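Moving my passwords out of the browser

For years I let the browser remember every password I had. In December I moved the lot into a password manager, and it took me two evenings. 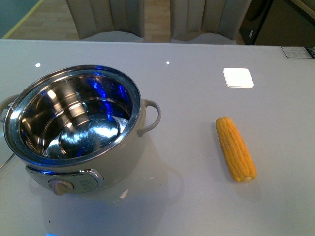

Gerrit Groen wrote to say I should have exported the whole list to a file and imported it in one go. He is right that it would have been quicker. I did them by hand as I wanted to change the weak ones on the way through.

I had 76 logins saved. Of those, 33 used the same password with a different number on the end. Four were for sites that no longer exist, and I had forgotten I ever had a Zillow account.

The slow part was sites that won't let you paste into the new password box. I typed those out from my phone. One of them also cut my password down to a shorter length without saying so, and I had to reset it to get back in.

When everything was moved I turned off saving in the browser and cleared what it had stored. The master password is written on paper and kept in a drawer at home. I still need to do my work accounts, and those will have to wait until I get the new laptop.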